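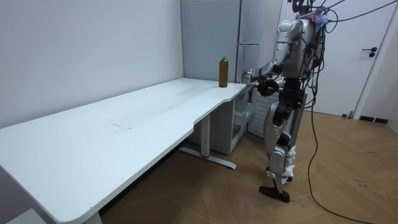
Khanyisile Baloyi wrote in to ask why a bottle of tea stays up when you bump the desk, but a pencil standing on its end falls over if you even breathe near it. She has tried it with 27 different pencils, she says, and not one of them stayed up for long!

By Lewis Swanson
16/12/2023

Print this page | E-mail this page

What a great question, and wow, that's a lot of pencils. Let's start with the bottle.

A bottle like the one with the green cap, standing near the corner of a long white desk, has gravity pulling on every bit of it. Gravity pulls on the cap, the sides, the bottom and all of the brown drink inside. That's a lot of little pulls going on at once! Scientists like to pretend that all those pulls happen at one single spot, and they call that spot the center of gravity. In a filled bottle it's somewhere near the middle.

Now think about the bottom of the bottle, the part that touches the desk. We'll call that the base. As long as the center of gravity is right over the base, the bottle stays standing. Tip it a tiny bit and let go, and it rocks back to where it was. Tip it too far and the center of gravity goes out past the edge of the base, and then gravity pulls it over the other way. Splat!

So what about the pencil? It has a center of gravity too, but its base is tiny. The smallest wobble is enough to carry the center of gravity past the edge, and down it goes.

Desks have to stay up too

Take a look at the bottom of the desk. The leg comes straight down, and then there's a bar lying along the floor. That bar is a foot! Yours do the same job for you. Try standing with your feet pressed together and ask someone to give your shoulder a very gentle push. Now stand with your feet apart and have them push you sideways again. It's much harder to tip you, right? You've made your base bigger.

The desk top has a curved piece cut out of its front edge, too. If you put a bottle down with most of its bottom hanging out over a curve like that, the desk is only holding up part of the base, and over the edge it goes. (My desk has a straight edge and I still manage this with my orange juice.)

Try it: the tipping test

You'll need an empty plastic bottle with a cap that screws on tight, some water, a measuring cup and a towel to put underneath.

1. Put the cap on the empty bottle and stand it on the towel.
2. Tip it slowly with one finger. Find the place where it stops rocking back and starts to fall. Catch it!
3. Pour in 100 milliliters of water, close the cap and tip it again.
4. Fill the bottle all the way up, close it and tip it one more time.

Which one could lean the farthest? Lots of people guess the full bottle, and it does take the hardest push to get it moving because it's so heavy. But the one with a little water at the bottom can usually lean farther before it falls. All that weight is down low, so the center of gravity is low too. Mhairi Dow tried this in November and got hers to lean nearly 45 degrees, halfway between standing up and lying flat!

Then try bottles with different shapes. Tall and skinny, short and fat, square at the bottom if you can find one. Draw each bottle at the moment just before it tips, and write down how much water was in it.

Words to know

Gravity: the pull that brings things down toward the ground.
Base: the part of an object that it stands on.
Center of gravity: the spot where all of an object's weight seems to be.

Contact us | Copyright Galbraith Pages for Kids | Back to top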